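4.2 Start-of-episode rules

The operator guide used at the Conedcombe site went through two versions. The first, written in May, said only that each episode should begin "in a neutral position." Review of the recordings made under it showed that operators read this in different ways. Some began with the fingers already around the first part. Others began with the tool pointed away from the work surface, so that the opening seconds carried no view of the task. The second version replaced the phrase with a set of fixed rules, and all results in Section 5 come from episodes recorded under the second version.

The rules for the start of an episode are as follows. The fingers must be open. Both fingertips must be in view of the tool camera. No part that will be handled may lie between the fingers. The operator holds this pose until the tone sounds and then moves. The same pose ends the episode, after the last part has been released. An operator who starts too early must stop and begin again, and the early recording is marked void. It is kept on disk but is not passed to labeling.

We also set rules for the work surface. It must be plain and light in color, and it must be wiped down before each block of 40 episodes. Tools, packaging and personal items stay off it. Parts are placed toward the edge of the view at the start, with open surface between them and the fingers. We chose this spacing so that the approach would be recorded in full. Under the May guide the approach was often missing or very short, and reviewers could not tell which part the operator meant to pick up.

Figure 3 gives the view from the tool camera with the fingers open and the parts at a distance.

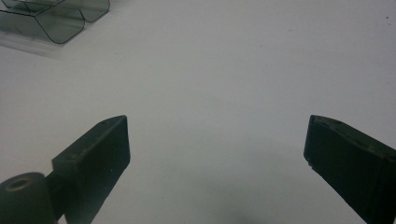

Figure 3. Tool camera view over a light work surface. The open fingers are at the bottom, with transparent plastic parts at the upper left.

Transparent parts needed a rule of their own. The Destix labeling tool asks the reviewer to trace the outer edge of each part, and this is hard to do when one clear or tinted wall is seen through another. Reviewers at first traced overlapping parts as a single shape. The guide now says that each part is traced separately even where the walls overlap, and that a hidden or doubtful edge is marked as uncertain instead of being drawn by guess. A part that runs out of view is traced up to the border of the image and given the "partial" tag. It is not a reason to reject the episode. Shadows and reflections are never traced.

Wear on the fingers is allowed within limits. Scuffs and dust do not affect the use of a recording, and we did not want operators to swap fingers in the middle of a block for the sake of appearance. A finger is replaced when it is cracked, when it moves on its mount, or when the tips no longer meet on closing. The check is done by hand before each block and entered in the log together with the operator's initials. After a replacement, the opening is calibrated again before any further recording.

To test whether the rules could be applied the same way by different people, we drew 100 episodes from the Sikari set and gave them to two reviewers who had not taken part in writing the guide. Each reviewer judged the starting pose as accepted or rejected. They disagreed on 2 episodes. In both, one fingertip was at the very border of the view - the guide did not say how much of the tip had to be visible. We have since added that the whole tip must be seen.

The Nyaga set was recorded before the second version was in force and is not included in this comparison. Of its episodes, 39 were later checked against the new rules by Kibet Makokha and are kept as a separate file for training new reviewers. They are not used in any of the reported results.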